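3.2 Fruit, belt and tray

Earlier work on small packing lines, including our own at Sitcombe, tends to treat the choice of container as settled. We doubt that it is. A pink plastic tray with sloped sides is cheap and easy to wipe, but slope costs floor area, and a bunch of bananas needs floor more than it needs height. Choo and Bang argue that the curve of the fruit makes up for this. Their case rests on 19 bunches, all from one supplier, and we would want to see over 1611 before believing it.

Figure 2. Bananas on the green belt, with the pink tray on the table alongside.

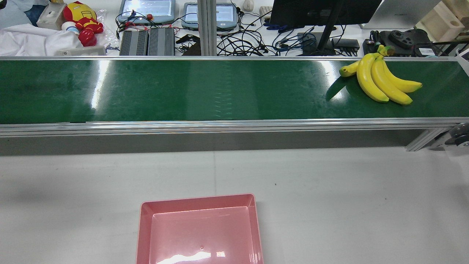
3.3 Layout of the table

The Teltesham layout puts belt and container side by side on one long table, and its authors claim that this shortens the move from one to the other. Perhaps it does. A short move is also a cramped one, and bruising - the thing growers complain of - was never measured.

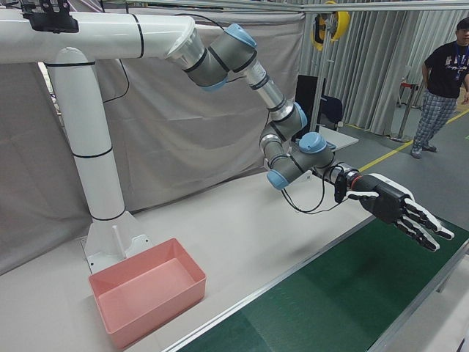

Nor are we persuaded that the order of packing matters as much as Gil suggests. The two trials reported in December differed in ripeness as well as order, so neither can be credited with the result. Until ripeness is held steady, we treat the claim as open and use the Clevberg order only for convenience.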